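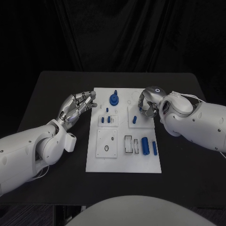 Ulla Amundsen来信问,八月的夜场如果取消池座座椅,原来习惯坐着听音乐会的人是否还有位置可选,开演时间又是否一定要拖到晚上十点以后。她写道,自己从Canpolat音乐厅开业那一季起就订票,很愿意听新的乐队,但站三个小时实在吃不消。

编辑部在过去几周收到的来信中,与此相近的意见占了相当大的比例。现将Bruvance夜间音乐季的安排,连同场馆运营部门对上述问题的答复,一并刊载如下。

Bruvance夜间音乐季将于八月在Canpolat音乐厅大厅启动,延续至十月底。音乐季以流行、电子及民谣现场为主,兼有两场由Flirarholm室内乐团参与的跨界演出。这是音乐厅首次以固定系列的形式在夜间时段使用大厅,此前的夜场均为单独承接的外来演出,票务、入场和餐饮由承办方各自处理,观众对规则不统一多有反映。自本季起,上述事务全部收归音乐厅统一管理。

一、场地形式

音乐季期间,大厅将交替采用两种形式。

全座席形式下,大厅设座位941个,与平日古典音乐会相同。Flirarholm室内乐团的两场演出,以及九月的民谣专场,均采用此种形式,不设站席。

站席形式下,池座座椅全部撤出,楼座座椅保留,全厅核定容纳观众2000人。楼座座位在站席场次中单独定价、对号入座,每个账户在同一场次最多购买四张。Ulla Amundsen女士及其他来信读者所关心的坐席问题,可通过选购楼座票解决。行动不便的观众及其一名陪同者另设专用平台,平台位于池座后方右侧,与电梯同层,须提前预约,陪同者免票。

每一场次采用何种形式,将在票务页面的场次名称后注明,购票后不作更改。如因演出方技术需要必须调整,音乐厅将逐一通知持票人,并提供换票或全额退款两种选择。

二、时间安排

夜场开门时间统一为晚上八点,暖场演出八点四十五分开始,主场演出不迟于九点半开始。午夜十二点以前,舞台扩声一律停止。

这一时间表较春季试办的几场明显提前。春季试办时,主场演出多在十一点前后开始,散场时已过凌晨一点,周边居民和乘坐末班电车的观众都提出了意见。节目部主任Dalia Adomaitis在答复中表示,提前开演曾引起部分演出经纪方的疑虑,他们认为夜场观众到得晚,八点多的厅里会显得冷清。经过协商,各方同意以九点半为限,演出合同中已写明这一条款,迟到开演的时间从返场部分扣除。

电车末班车在散场后仍有两个班次可供搭乘,往Flirarholm方向的接驳车在音乐厅北门外候车,最后一班于零点四十分发出。接驳车凭当晚演出票乘坐,无须另行购票。

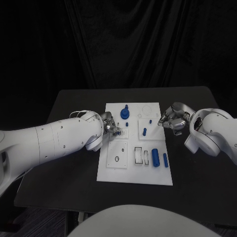

三、票务办法

首轮购票采用登记抽签的方式。登记于六月开放,为期两周,先后次序不影响中签机会。截至本期通讯付印,登记人数已逾3000人,超过站席形式下单场的核定容量,其中以开幕夜和闭幕夜最为集中。尚未登记的读者仍可在截止前提交,建议在志愿栏中填写一个以上场次。

全季另留出1000张票,专供Fuvville市居民以优惠价购买。凭有效居住证明,可在音乐厅售票处现场办理,每人限购两张,不接受代办。售票处办理时间为每日下午一点至六点,演出当晚延长至八点半。居民票与普通票在座位和入场次序上没有区别。

未能中签者将自动进入候补名单。候补票在每场演出前三日释出,通知以电子邮件发送,持有人须在收到通知后的次日中午以前付款,逾期顺延至下一位。

关于转售,音乐厅的立场与以往一致。持票人如不能到场,可通过票务系统以原价转让,系统不收手续费。在其他渠道加价出售的票,一经查实即予作废,相关账户在本季余下时间内不得再次登记。票务主管Povilas Tamošiūnaitė提醒读者,春季曾有观众在门口持重复票码前来,工作人员无法为其办理入场,所付票款也只能由其自行向卖方追讨。

四、入场与年龄规定

站席场次的入场年龄为十六岁以上,十六岁以下观众须由成年人陪同,并限于楼座就座。全座席场次的入场年龄为六岁以上。购买含酒精饮料须出示证件,证件照片应清晰可辨,手机翻拍件不予接受。

大件行李、折叠椅、长柄雨伞以及带有可拆卸镜头的相机不得带入场内,可寄存于前厅左侧的衣帽间。衣帽间寄存费已包含在票价内。手机拍照不受限制,演出方另有要求的场次,将在购票页面及入口处公告。

迟到观众在站席场次可随时入场。全座席场次中,迟到者须在前厅等候,由引座员在曲目间歇带入后排空位,中场休息后方可回到原座。

五、餐饮

前厅东侧的酒吧在夜场期间延长营业,自开门起至散场后半小时止。酒水单较平日精简,并增加了无酒精饮料的种类,各类软饮价格与午间音乐会相同。自来水免费供应,取水处设在池座两侧通道的入口。站席场次中,饮料可带入池座,一律使用押金杯,押金在任意吧台均可退还,离场时请勿将杯子带出北门。

有读者建议在大厅内部增设贵宾卡座及整瓶酒水服务。经研究,本季不作此项安排。池座面积有限,设置卡座势必缩减站席,并会遮挡后方视线。楼座第一排将以略高于其他各排的价格出售,除座位位置外,不附带其他服务。

六、声音与周边环境

大厅原为管弦乐而设计,混响时间较长,电声演出中低频容易含混。春季试办之后,音乐厅在池座两侧墙面及楼座下沿加挂了可收放的厚重幕布,演出古典曲目时可全部收起。扩声系统重新作了校准,舞台两侧的音箱位置后移,楼座后区增设了补声。Ntombi Matlala受邀担任本季的声音总监,每场演出的调音均由其签字认可,外来调音师须在下午彩排时与其会商电平上限。

前厅及吧台备有免费耳塞。站立于舞台正前方区域的观众,请务必使用。

在周边环境方面,北门外的候车区已由临街一侧移至内院,散场时内院照明保持开启,临街出口在晚上十一点以后只出不进。音乐厅设有当晚值班电话,受理居民关于噪音的意见,号码张贴于各出入口,并印在投递至附近住户的通告上。春季收到的投诉大多与散场后的街头喧哗有关,涉及厅内声音的较少,故本季增加的人手主要布置在室外。

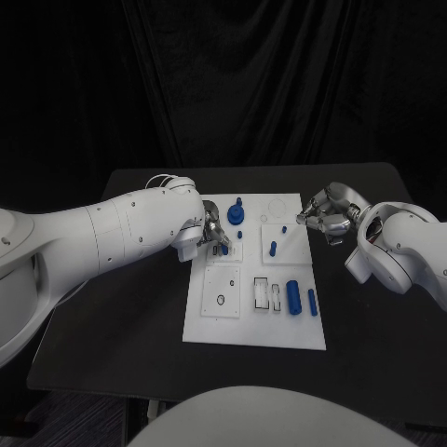
黑色幕布前,两条白色机械臂与桌上的白色任务板。

七、节目概要

开幕夜由三组本地乐队联合演出,其中两组曾参加春季试办。演出名单将在抽签结果公布后一周内全部刊出,目前已确认的场次可在音乐厅前厅的节目板上查阅。

九月的民谣专场由歌手Inese Kļaviņa担任主唱,演出分上下两个半场,中间休息二十分钟。她在给节目部的信中提出,上半场不使用扩声,仅以人声和两件弦乐器演出,希望观众在此期间不要走动。节目部已同意这一要求,上半场开始后酒吧暂停出售饮料,前厅通往大厅的门一并关闭。

Flirarholm室内乐团的两场演出分别安排在九月和十月,曲目不重复。首场以电子音乐人与弦乐四重奏的合作为主,次场由乐团全体成员演出新委约的作品。两场均于晚上八点四十五分直接开始,不设暖场。持有古典音乐季套票的观众,可在登记期结束后优先选购剩余座位,价格按套票折扣计算。

闭幕夜采用站席形式,演出时间不延长,零点准时结束。

八、意见征集

音乐季结束后,音乐厅将就场地形式、开演时间及票价三项内容征求观众意见,问卷随电子票发送至购票邮箱,纸质问卷可在售票处领取。没有购票但居住在附近街区的居民,同样可以填写,问卷中有单独一页涉及交通和噪音。结果拟于十一月的通讯中刊载,明年是否续办,以及是否将夜场扩展至春季,届时一并公布。

对本文内容有疑问的读者,可致函Canpolat音乐厅通讯编辑部,信封上请注明“Bruvance夜场”字样。涉及具体订单的查询请直接联系售票处,并附订单编号,编辑部无法代为查询或更改。

上期通讯所载接驳车时刻有误,以本期为准。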